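An Afternoon at the Castham Open Day

April 26, 2021

I've been meaning to write this up for a while and kept putting it off, mostly because my notes were on the back of a parking receipt and I had to find the receipt first. It was in the glove compartment. So, the open day!

My friend Lorena Jara had been after me to come along to Castham ever since she started there. She knows I like watching machines do things (I once spent most of a family vacation at a bottling plant, and my sister still brings it up), and she promised me robots, coffee and a decent parking spot. Two of the three were true. I parked behind a tire shop and walked up the hill, which was probably good for me.

They had split us into groups of seven, and ours was led by Qistina Harahap, who has the kind of voice you want for this sort of job, clear all the way to the back without ever sounding like she's shouting. She took us past the offices and a long hallway of framed patents, and then into the room where the robot arms are. I had pictured something like a car factory, with sparks and big yellow machines swinging overhead. It was much more like a high school science lab, only cleaner, and so quiet that I could hear the man next to me unwrapping a cough drop.

The job of the afternoon was picking up a cup. I'll admit I felt a little let down when Qistina announced it, and I don't think I was the only one. A cup! My nephew can pick up a cup. But she asked us to think about everything that goes into it: finding the thing, deciding how to come at it, getting a finger on each side, closing enough to hold it and stopping before you squash it. By the time she'd finished I was looking at my own hand with a good deal more respect.

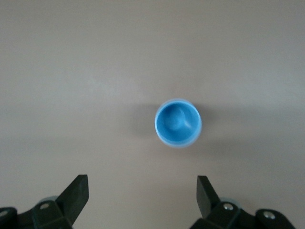
What I hadn't expected was how much I would care. The arm would come down and slow itself near the end, the way you do when you're reaching for something in a dark kitchen, and the whole group would lean in with it. On the first try we watched, it closed a hair too far to one side and tipped the cup over, and a woman behind me said "oh, sweetheart" out loud, to the robot. The next try was perfect, and we clapped like it was a piano recital.

Afterward I got talking with Magdy Sqalli, who looks after the practice runs. He told me the cup gets put in a new spot every time so the arm can't simply learn one place by heart, and that they had done 300 tries on that one task the week before. I asked if he ever got bored. He said he did, a little, somewhere past lunch, and that he listens to baseball. They were aiming for 1,000 before they moved on to anything with a handle. Handles, I gather, are a whole other headache, and I got a good ten minutes on the subject that I won't try to repeat because I'd get it wrong.

There was also a table of things for kids, with a little gripper you worked by squeezing a lever. I waited my turn behind a very serious girl in rain boots and then dropped everything I tried to pick up. She gave me some advice. It helped!

The coffee was in the lobby, along with lemon bars that Lorena swears she didn't make, though I know her lemon bars. I had two and walked back down the hill to the car.

They're planning another open day in October, and Lorena says you'll need to sign up ahead of time because the groups stay small. I've already put my name down. If anybody wants to ride with me, let me know, and bring comfortable shoes for the hill.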